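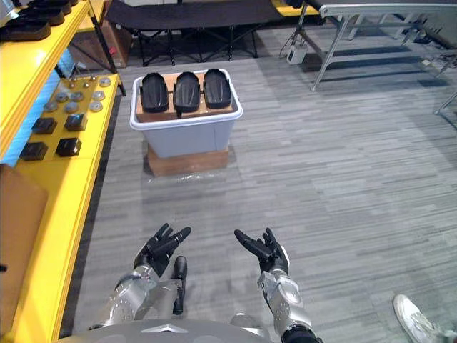 Chapter 3: Hands

I saw my first humanoid up close at an open day, and I have to admit I spent the whole time staring at its hands. The date was 19/09/2019, the place was the Lillis building, and I'd gone along with my old lab partner Kusum Shukla (she wanted the free coffee, I wanted the robots!). Our host, Morven Ogilvie, let us stand right behind the machine, so we got more or less its own view of the job: two black hands, palms up, and a plastic tub with three dark shapes lined up on a board across the top.

I asked her what was hard about picking up something shaped like a shoe sole. She laughed and told me to shut my eyes and try it with my own shoe, so I did, right there on the striped carpet, and I dropped it.

Try that yourself before you read on. Notice when your fingers start to close, and which one touches first. Then try a coin on a table, then a small block. You'll find you change your grip every time without thinking about it, and a robot has to get each of those changes from somewhere.

In this chapter we'll look at how fingers are jointed, how a hand "knows" it's holding something, and why flat metal discs are such a pain to lift. We'll start with the thumb, the part I got wrong for years. Section 3.2 has the math.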